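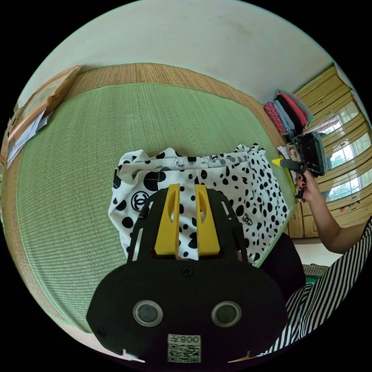
Storing and Washing Fabric Bags

Most homes have a pile of cloth bags somewhere. Some came free with a purchase, some were bought for groceries, and a few are nice enough that you'd be sorry to ruin them. They get stuffed in a drawer or under the sink, and the one you want is always at the bottom. These are the methods I've settled on for cleaning, folding and storing them.

Sort first

Empty every bag onto a table and shake it out over the trash. Check the corners and inside pockets for receipts, coins and gum. Then make two piles: bags that carry food, and everything else. Keep the piles apart from here on. A bag that has held raw chicken or leaking milk should never go back to carrying a sweater.

If a handle is tearing away from the body, set the bag aside for mending. A short line of stitching now will hold. Once the cloth itself rips, you'll need a patch.

Washing

Read the care tag if there is one. If there isn't, treat the bag as cotton that might shrink. Turn it inside out, fasten any snaps, and wash on cold with a small amount of plain detergent. Skip the fabric softener, especially on food bags. It leaves a coating that holds on to smells.

Printed bags need more care. Dots, stripes and logos are often printed on one side only, and the ink can crack or bleed. Test it first by pressing a damp white rag against the print for a minute. If color comes off on the rag, wipe the bag down by hand with cool water and a drop of dish soap. Don't soak it.

For grease spots, work in a little dish soap with an old toothbrush, let it sit for half an hour, then wash. Cornstarch works on fresh grease. Spread it thick, leave it overnight and brush it off.

For yellowed white cotton I use oxygen bleach, mixed according to the package. Chlorine bleach weakens the seams and can turn some white fabrics more yellow than they were.

Drying

Air dry. Hang bags upside down by the bottom seam so the handles don't stretch. A dryer on high heat will shrink a cotton canvas bag enough that it no longer lies flat, and the lining will pucker if it has one. Be sure the seams are dry before you put anything away. They take much longer than the rest.
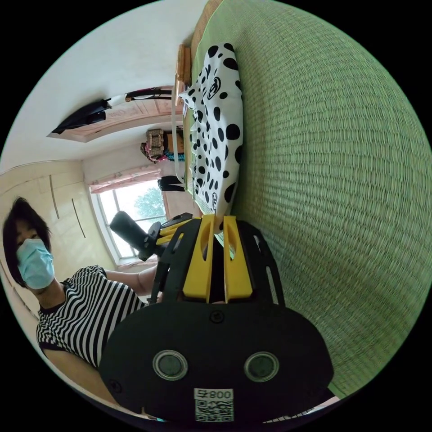
Give yourself some space when you fold.

Folding

Lay the bag flat and smooth it from the center toward the edges. Tuck the handles down over the front. Fold the sides in so they meet in the middle, then fold from the bottom up until you have a packet the size of a paperback. Thin nylon bags can be rolled and held with a rubber band, though the band will leave a mark if it stays on for months.

Drawstring bags are harder. Pull the top all the way open before folding. If you leave it gathered, the creases set and you end up with a lump that won't stack.

For bags with a stiff base, take the base out, wipe it, and store it behind the stack.

Storing

Stand the folded bags on end in a shoebox or a shallow bin, like file folders. You can see every one and pull any of them without disturbing the rest. My box came from a Malesstead hardware store and cost less than lunch. Label the end of it, or someone in the house will fill it with batteries.

Keep grocery bags near the door or in the car. Keep the good ones on a closet shelf, away from sunlight. A bare wood shelf can stain white cotton over time, so put down a sheet of plain paper first. Don't store cloth in sealed plastic in a damp basement. It will mildew.

How many to keep

Keep enough for one large shopping trip, plus 2 spares. The rest can be donated, or put to work as shoe bags, laundry bags for travel, or covers for a small fan in the off season. I pull mine out every October when the fans go away.

A bag past saving makes good rags. Cut off the handles and save them, as the webbing is handy for tying up hoses and extension cords. 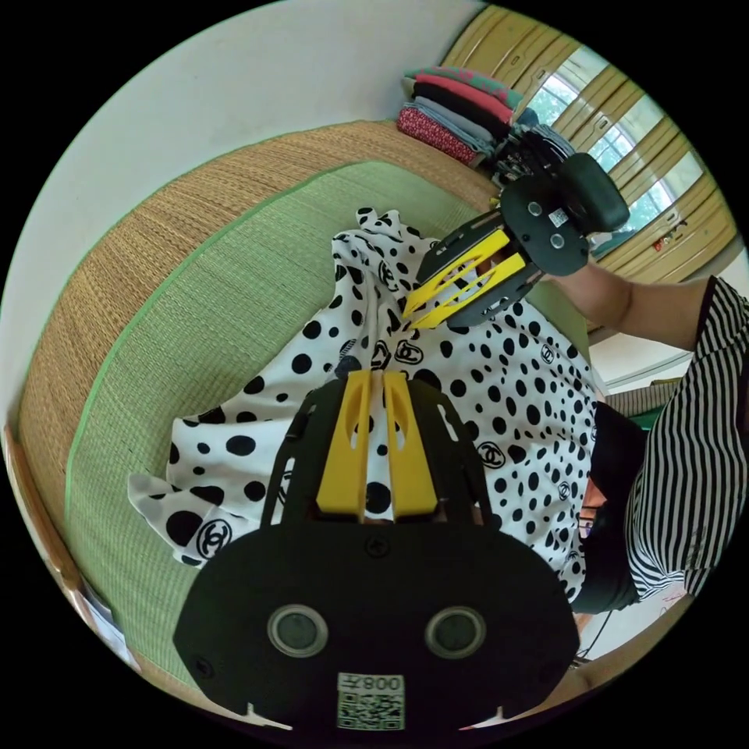
Guoqing Kang writes that vinegar did more for the sour smell in his lunch bags than any detergent: a half cup in the rinse, and dried outdoors. I've tried it on two canvas bags and would do it again. Don't combine it with bleach of any kind. He also irons his cotton ones before folding, on the wrong side so the iron never touches the print. That's more work than I'm willing to do, but they do stack flatter.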